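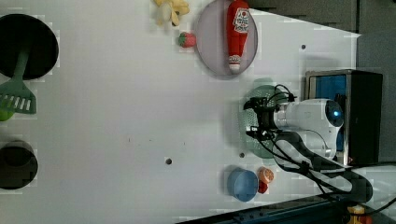 Kitchen stuff on the white table, ketchup lying across the gray plate.

The Ketchup Question

My sister wanted the colander. I'm starting there because if you ask her, the whole thing began with the ketchup, and she's wrong, it began with the colander a good two hours earlier.

We were clearing out our aunt's apartment in Pakiria, number 212, the one at the end of the hall with the door that sticks. She wasn't dead! I should say that right away, people always make a face when I tell this. She had moved to the coast to live with a man she met on a ferry, and she'd called us both on the same morning and said take what you want from the kitchen, the rest goes. Then she hung up, because the man was making eggs.

So I drove 134 miles with the back seat folded down and my sister took the bus, and we got there at the same time, which annoyed us both. The big white table was the only thing in the place with any room on it, so we agreed (this was the last thing we agreed on until dark) to put the kitchen out on the table and take turns picking. Like kids choosing teams.

Our aunt never owned much. I remembered that kitchen as enormous, a thousand things hanging and stacked and rattling, and then you open the cupboards as a grown woman and there's a black pan, a black pot, a green spatula with slots in it, a gray plate. A light blue cup. The green colander with all its little holes. I kept going back to the cupboard as if I'd missed a shelf.

"Where's the rest of it?" my sister said.

"Maybe she took it on the ferry."

"She took one suitcase. She told me it was one suitcase."

I won the coin toss and picked the cup, which surprised her. She thought I'd go for the pan, and I could see her changing her plans. The cup was the one I got my milk in every summer from when I was five until I was too old to be sent places. If you held it up to your face while you drank, the entire world went light blue, or I thought it did. I wasn't going to explain that to her, so I just said it looked like a useful size.

She picked the colander. I said okay, fine, but I said it in a tone.

"What's that tone?"

"I don't have a tone. I just thought you didn't cook."

"I rinse things," she said. "I rinse a lot of things."

Here is what you need to know about the colander. When I was nine I wore it as a helmet and rode my bike down the hill to the Ino, the creek I mean, although everybody in Pakiria calls it a river, and I went straight over the handlebars and didn't get a scratch on my head. My knees were another story. My aunt washed it and we had spaghetti out of it that night. So I felt I had a claim. My sister's version is that she was the one wearing it, that I was holding the bike, and that I cried. We've each told it so many times that I don't think either of us could pass a lie detector test at this point.

We moved on. I took the pan, she took the pot. I took the spatula because it goes with the pan, and she said that should count as two turns, and I said a spatula isn't a turn, a spatula is an accessory. She took the plate in protest.

That left the food. I'd picked up some fruit at Manríquez on the way in, the little grocery across from the bus stop, and I'd been eating my way through it while we argued. I still had a banana and a strawberry, among other bits. And there was the ketchup, which was our aunt's, and which my sister had put down on the plate.

"The ketchup comes with the plate," she said.

"Since when?"

"It's on the plate."

"You put it on the plate!"

"The spatula comes with the pan and the ketchup comes with the plate. You made the rule."

I want to be fair to myself. I didn't need ketchup. I had ketchup at home, I think I had two. But I had driven all that way and she had my helmet, and I heard myself say that I'd be taking the ketchup and she could have the strawberry. She ate the strawberry while looking right at me. Then she said now it's my turn again, because eating isn't picking.

It went on like that. At one point I offered her the pan for it. At another point she looked the plate up on Vovby, that site where people sell their grandmothers' dishes to each other, and found a gray one that looked sort of like it for 165 dollars, and for a few minutes we were both very polite and very interested in the plate. Then she read further down and it was for a set of twelve with a soup thing.

By then it was getting dim and we were hungry. A banana doesn't go far between two people who aren't speaking. My sister opened the last drawer, the one under the oven that I'd forgotten was a drawer, and there was half a box of spaghetti in it, with a rubber band around the box.

So we cooked. We used her pot and my spatula, which is a terrible thing to stir spaghetti with, the strands go right into the slots and hang there. We drained it in the colander and split it badly. She ate off the plate, I ate out of the pan, and we passed the light blue cup of tap water back and forth. And there was nothing in that apartment to put on spaghetti, no butter, no salt even, so you can guess.

It was disgusting. I had seconds.

We called our aunt while we washed up and put her on speaker, and my sister asked her, very casually, who it was that rode down to the Ino with the colander on. There was a long pause and somebody laughing in the background.

"That was me," our aunt said. "You two were on the porch. Did you find my good scissors?"

We hadn't found her good scissors. We looked for them until nearly nine, and then I drove my sister home so she wouldn't have to wait for the bus, with the pot and the colander in her lap the entire way. She left the ketchup in my cup holder. I've moved it twice since then, once to the trunk and once back, and she still texts me to ask how it's doing.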